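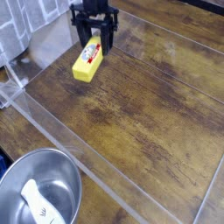 Yellow block on the wood-grain table, clear acrylic edging.

Call for participants: Package Handling and Label Recognition Study
Gimcombe Packaging Studies, Brerneck campus

Gimcombe is recruiting 70 adults for a tabletop study of small grocery-style packages. The study measures how people grasp, turn and set down a light rectangular pack, and how much of the printed label they recall afterward. Results will inform the pack dimensions and label placement used in the Clostard play-food range.

Reference item

The principal item is a yellow block styled after a stick of butter. The label is at one end of the top face and the other end is plain. Participants handle this item and several plain blocks of matching dimensions. No food is used at any stage.

Session format

Each session runs 55 minutes, including consent and a short questionnaire. Participants are seated for the handling blocks. Tasks consist of lifting the item, rotating it to a stated orientation and placing it on the table with the label facing up. Label recall is tested on paper after the second handling block. Participants may stop at any point without giving a reason and will still be paid. 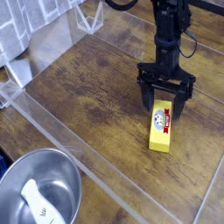 MATERIALS AND WORK SURFACE

The table has a distressed wood-grain finish in tan, amber and brown, with clear acrylic over the wood. The pack graphics consist of a cartoon cow on a pale blue oval and a red ribbon-shaped banner along one edge of the top face. Colour discrimination forms part of the recall task, so participants must be able to distinguish red, blue and yellow under ordinary room lighting.

Eligibility

Participants must be 18 or older, have normal or corrected vision, and have had no hand or wrist injury in the past six months. Left-handed applicants are particularly sought. Anyone who took part in the October pilot is not eligible. Rings and bracelets must be removed before handling begins.

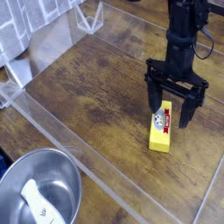
The butter-style pack, label side up.

Payment and location

Payment is $55 per completed session, by e-transfer. Sessions are held in Room 324, Shehu Building, Brerneck campus. Bicycle parking is at the north entrance. Paid parking is not reimbursed.

How to apply

Send your name, age, dominant hand and two preferred time slots to Omolara Tamuno, study coordinator, at the Gimcombe front office. Applications close November 23, 2021. Questions about the protocol should be directed to Danjuma Sani.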